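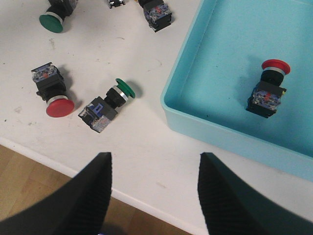 Home > Support > Parts and Returns > Tickets

Category: Control components / Push-button switches

Subject: Mixed returns of mushroom-head push buttons, Prilgate store
Raised by: Idalina Macedo, Stores
Assigned to: Maja Kołodziej, Technical Support
Opened: September 3, 2026
Priority: Normal

Description of fault

A consignment of 23 mushroom-head push buttons was returned from the Valente site without labels. Red and green heads had been packed together, and certain contact blocks did not correspond to the order sheet. Stores is unable to book the items back into stock until each has been identified and tested.

Entry 1 (I. Macedo)

The switches have been unpacked and are being sorted at the white table, with a shallow tray alongside. Stores requests confirmation of whether the heads may be separated from the contact blocks for testing.

Entry 2 (M. Kołodziej)

Separation is permitted. Please do not force the collar. Contact blocks should be checked for continuity with the button both released and pressed, and the result written on the bag. Any block with a cracked housing is to be set aside and must not be refitted.

Entry 3 (I. Macedo)

Testing has been completed. Six units failed to reset after being pressed. In two of these the fault followed the contact block when it was fitted to a different head. The remaining four appear to be faulty in the head itself. Replacement blocks have been requested from Ornus.
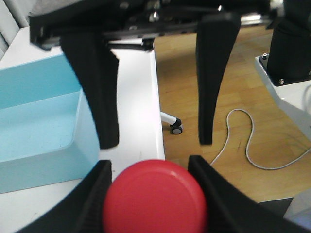

Entry 4 (M. Kołodziej)

The findings are accepted. The units which passed may be returned to stock under the existing Mirken part numbers, with red and green kept in separate bags. The six failed units are to be retained until the supplier has replied.

Status: Awaiting supplier

2 comments | 6 followers | Share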